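4. Puesta en marcha del lavavajillas Bakance

Esta sección se aplica a los modelos de sobremesa Bakance con panel Predix. Antes de empezar, compruebe que ha retirado todos los elementos de transporte descritos en la sección 3.

4.1 Conexión del agua

1. Cierre la llave de paso.
2. Enrosque a mano la manguera de entrada en la toma de rosca. No utilice cinta de sellado: la junta ya va montada en el extremo.
3. Apriete un cuarto de vuelta más con una llave.
4. Lleve la manguera de desagüe al fregadero y fíjela con la abrazadera Tang.
5. Abra la llave de paso despacio y revise las dos uniones.

Precaución: no reutilice mangueras de un aparato anterior. Una junta endurecida puede gotear varios días antes de que se note.

Nota: si el aparato se alimenta por depósito, omita los pasos 1 a 3 y llene el depósito hasta la marca superior.

4.2 Ajuste de la dureza del agua

1. Encienda el aparato y mantenga pulsada la tecla P hasta que parpadee el indicador de sal.
2. Pulse P de nuevo para recorrer los niveles. El valor de fábrica es 4.
3. Espere sin tocar ninguna tecla. El panel guarda el nivel y vuelve a la pantalla inicial.
4. Desenrosque el tapón del depósito de sal, introduzca 1000 g de sal gruesa especial para lavavajillas y cierre.
5. Inicie enseguida un programa corto sin vajilla, para arrastrar la sal derramada en la cuba.

Precaución: no eche detergente en el depósito de sal. El descalcificador queda inutilizado y la garantía no cubre la avería.

4.3 Primer lavado

1. Llene el dosificador de abrillantador Wakness hasta que el visor se vea oscuro.
2. Ponga el detergente en el compartimento y cierre la tapa.
3. Seleccione el programa Intensivo. La temperatura máxima es de 61 °C.
4. Cierre la puerta hasta oír el clic y pulse Inicio.

Es normal que quede un poco de agua en el filtro al terminar – no hace falta secarla.

Si aparece el código E4, la llave de paso está cerrada o la manguera está doblada. Apague el aparato, corrija la causa y vuelva a empezar desde el paso 3.

4.4 Carga de piezas de plástico
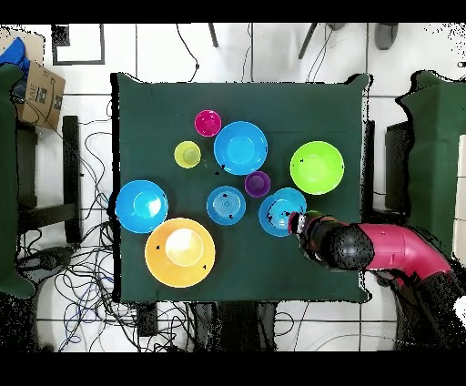 El plástico retiene menos calor que la loza y por eso sale más húmedo del lavado. Compruebe que cada pieza lleva el símbolo de apta para lavavajillas y use siempre el cesto superior. En un juego de tamaños variados, coloque primero los cuencos grandes, como el azul celeste y el verde lima, inclinados y boca abajo; los vasos pequeños van en los laterales, sujetos con la varilla abatible – sueltos, pueden volcarse y llenarse de agua. Los platos se ponen de canto, sin que se toquen entre sí. Al acabar el programa, deje la puerta entreabierta antes de vaciar el cesto.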